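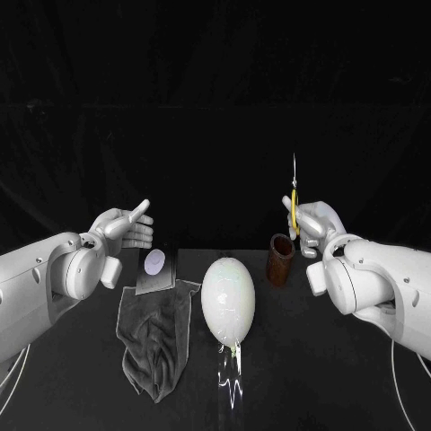
Two-arm tabletop cell — setup and care FAQ
Jeketard workshop notes, last edited November 17, 2022

Quick answers, mostly for whoever is on the cell next. Longer stuff is in the binder.

What order do I power things up?
Controller first. Wait for the steady light. Then left arm, then right arm, then hands. If you wake the hands before the arms they come up without a home position and you get to do it all again.

It says "hand not found" on start. Now what?
Cable, nine times out of ten. Check the plug under the forearm, push till it clicks. Still nothing — swap left and right cables and see if the fault moves. If it moves, bad cable. Spares in the Drarnidex drawer.

How much slack on the cables?
Enough for the wrist to turn all the way both directions without pulling. No more. Keep the loop to the outside edge of the table, never across the middle. Tape is not a strain relief, please stop using tape.

Which backdrop?
The black one. Hang it so it clears the table by a finger or so behind. Creases are ok. Lint is not, roll it before every session.

Do the objects have to be in exact spots?
No. Loose row, within reach of both arms, nothing stacked higher than the cup. Leave the front right corner clear so the right cable has somewhere to go.

Can it run with scissors?
Yes, blunt check first. Load them with the arm paused, handles into the hand, blades up and away from you. Close the grip slow from the panel. Tug once. Then step back past the floor line before you hit resume. Never load scissors while the other arm is live.

The grip slips on plastic handles.
Wipe the fingertips and the handles, both. Alcohol wipe, let it dry. If it still slips re-run the finger calibration (menu 5). Dont just raise the force, thats how we cracked a thumb cover in June.

How often do the wrists need attention?
Every 71 hours of run time, look and listen. Check the cap screws, snug only. At 1600 hours the wrist comes off and goes to Ginasance for service. Log sheet is on the side of the controller.

What torque for the housing screws?
Hand tight plus nothing. They go into plastic. If one spins, stop and write it down.

One finger stays curled when the rest open.
Power the hand off, move the finger gently by hand. Moves free — recalibrate. Feels gritty or stuck — pull the hand and tag it, don't force it.

Can I clean the white covers with the solvent in the cabinet?
No. Damp microfiber, drop of dish soap. The solvent turns them cloudy.

Who do I call for the controller?
Takeda line, number on the inside of the door. Have the serial ready. They will ask for the last 19 log entries so export them befor you call.

Shutting down?
Empty both hands. Park pose. Hands off, arms off, controller last. Scissors back in the tray with a cap on the tip.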